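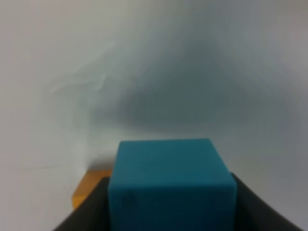

Netell Block Sorting Kit for Student Robot Teams

Classroom and club set, colored blocks with task guide
Made by Jaltonance
In stock. Ships in October for fall orders.

Overview

The Netell Block Sorting Kit is a set of colored blocks and printed tasks for students who are learning to pick up and place objects with a robot arm. It is used in after-school clubs, in high school and community college robotics classes, and as practice material for the Negri Challenge. The robot arm is not included. The blocks work with most two-finger grippers sold for teaching.

The kit was developed with teams that already had an arm and needed something to do with it after the first few lessons. Most of them had been using erasers, paper cups and whatever else was in the room. Those are fine to start with, but scores can't be compared from one group to the next when the objects keep changing.

What is in the box

84 cubes in red, orange and teal
Black line tape for marking target squares
Paper corner templates
Task guide, spiral bound
Score sheets, one pad
Storage tray with lid

The blocks

All blocks have a matte finish and slightly rounded edges. The matte finish cuts down on glare, which matters if students are using a wrist camera to find a block by color. Glossy blocks tend to show a white patch under ceiling lights, and a simple color threshold will then split one block into two.

The colors are far enough apart in hue that a beginner's program can tell them apart on a white table. Red and orange are the closest pair. If your room has warm bulbs, plan to spend part of a session tuning the limits between those two. The task guide has a page on this.

Blocks can be wiped with a damp cloth. Do not use solvent cleaners. Smudges from gripper pads are normal and do not affect the tasks.

Setting up the table

Any flat, light-colored table will work. White is best. Use the corner templates and the line tape to lay out a square, then press the tape down well at the corners so a finger does not catch it. The guide gives positions for the square relative to the base of the arm, but these are only a starting point. Arms differ in reach, and a square that one team can fill easily may be at the limit for another.

Loose blocks go outside the square at the start of a run. For the first tasks, leave enough room between blocks for an open finger on each side. Later tasks set them close together on purpose, and students have to choose an approach angle that does not push the neighbor away.
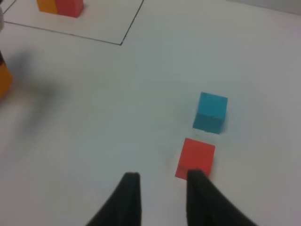
Tasks in the guide

The guide is divided into 4 units. Each unit has a page for the teacher or club leader and a set of student pages that can be copied.

Unit 1: Reach and grasp. The arm is moved by hand control to a single block, closes on it, lifts it and sets it back down. Students learn to center the block between the fingers before closing.

Unit 2: Fill the square. Blocks are moved one at a time into the taped area. A block counts if it is fully inside the line when the gripper lets go. Blocks resting on the tape do not count.

Unit 3: Sort by color. Only the called color goes into the square. This unit can be done by hand control or with a program.

Unit 4: Record and repeat. Students record their own runs, look back through the wrist camera video, and write down where the attempts went wrong. Teams with the software for it can use the recordings to train a model. Teams without it can still do the review pages.

A club meeting once a week will usually need a full term for all the units. Classes that meet more often can finish sooner. Unit 4 is the one most often cut short, and we suggest starting it before everyone has mastered Unit 3.

Using a wrist camera

A camera is not required for Units 1 and 2, but most teams that have one turn it on from the beginning. At close range the block fills much of the view and focus may be soft. This is acceptable for color work. The edge of a block may look blurred and its color can tint the table next to it, so the guide recommends sampling color from the middle of the top face.

Shadows from the arm fall across the table and move with it. Students should test their color limits with the arm over the block, not parked to the side.

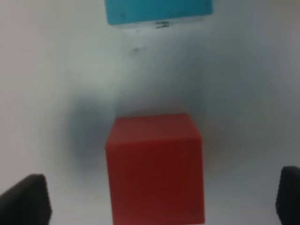 Wrist camera view with the gripper open around a red cube.

Requirements

Two-finger gripper that opens wider than one block with clearance on both sides
Flat table, light color
Arm clamped or bolted down
Space for 3 students per arm (driver, spotter, scorer)

The spotter's hand should be near the stop switch during every run. Blocks are reset only when the arm is stopped.

Negri Challenge teams

The blocks in this kit are the same ones used on the practice tables at the Negri Challenge. Rules for the event change each season, so check the current rule sheet before building a strategy around the guide. The square size in particular has changed before.

Related products

Drilura Finger Pads. Soft replacement pads for worn grippers. Sold in pairs.
Line Tape Refill. Same width as the tape in the kit.
Score Sheet Refill. One pad.

Ordering

Schools and clubs may order by purchase order or card. Replacement blocks are sold by color. District orders over $2,000 ship free within the continental United States. Unopened kits may be returned. Opened kits may be exchanged if parts are missing or damaged on arrival.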